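**Bass player wanted — blues and prog covers, plus a few of our own**

Gumede is a four-piece that has been three people since May. We play long songs, loud, in small rooms. Our last two ads said "great vibe, big things coming," and they brought in a string of people who wanted the big things by the end of the month. So this one is plainer.

We rehearse at Woltport, unit 14, at 7 p.m., and we stop at ten when the power to the hallway goes off. You need your own bass and a way to get it home. The amp stays there and is better than it looks.
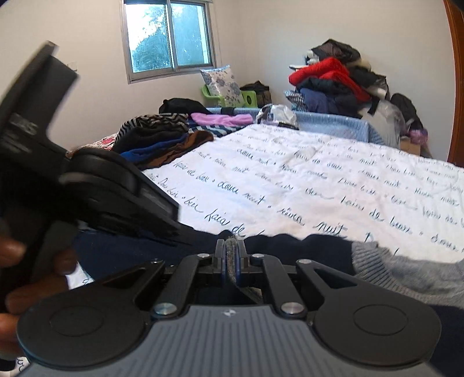
Does the gig pay?

It pays a little: the door gets split evenly after the room takes its cut, and on a slow night your share might cover gas and a sandwich. Anyone promising you more for this kind of music is selling something.

The set is 19 songs, three of which we wrote. Learn any four before you come. I don't care which, but please don't pick four easy ones and tell me you "feel" the rest. I have doubts about feel. I have fewer doubts about people who can count the middle section of "Urneo," which runs nearly nine minutes and changes time more often than it should.

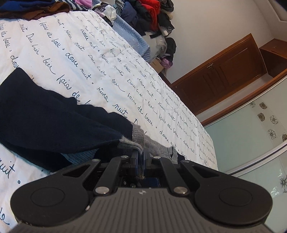 Auditions last 29 minutes, a number our drummer picked and won't discuss. We play two songs straight through, then one where we stop and fix things, and I pay more attention to the second part. No slap solos, please. A pedalboard is fine if you can set it up before we get bored.

Skip the demo reel and the follower count. Send one phone recording, unedited, with a note on which nights you can really do, to Imre Deák, care of the front desk at Zirkura Music. He reads everything and answers most of it within a week.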